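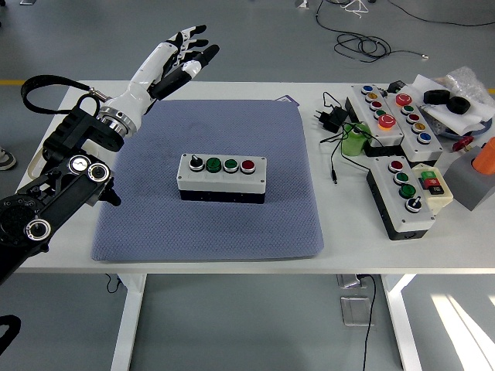 Aug 24, 2022. Felt shrinkage, batch 7, Viltis wool. Started at 271 mm on the long side, target was 200, and I stopped when my forearms did. Korkor Frimpong says the Fledthorpe people use a machine for this and go home at four. I still want a pad for the bench like the blue-gray one on the white table, rounded corners and all, but in wool, and thick enough that a dropped awl doesn't ring through the building. Even that one has picked up a few faint smudges, so I will stop promising Erlinda that ours will stay clean.

Procedure, such as it was: four layers of batt laid crosswise, hot water, olive soap, rolled in the bamboo blind. 20 minutes per direction, turn, repeat. The left edge went thin again. I lay the fiber from the right and get bored on the way over, and the felt keeps a record of it.

Soap: the Stumosent bar lathers like a car wash and then will not rinse out. Three basins and still slippery. Back to the cheap one. Juwita has asked for the leftover Stumosent for her kitchen floor and is welcome to it.

Vinegar rinse at the end, a splash in the last basin. Siyabonga thinks this is superstition. His samples are softer than mine, which I have chosen not to write down anywhere except in this notebook.

Corners: cut them square first and tried to full them round. Bad plan, they went wavy like lasagna. For batch 8, cut to the curve at half shrinkage and work the raw edge by hand in the palm until it closes.

Dye test from July, the walnut one, has now faded to the color of weak tea. Signe calls it "heritage." Leaving it on the windowsill to see how much more heritage it gets.

To do: order more batt, return Radonjić's washboard (he has asked twice – politely the first time), find out who took the good scale.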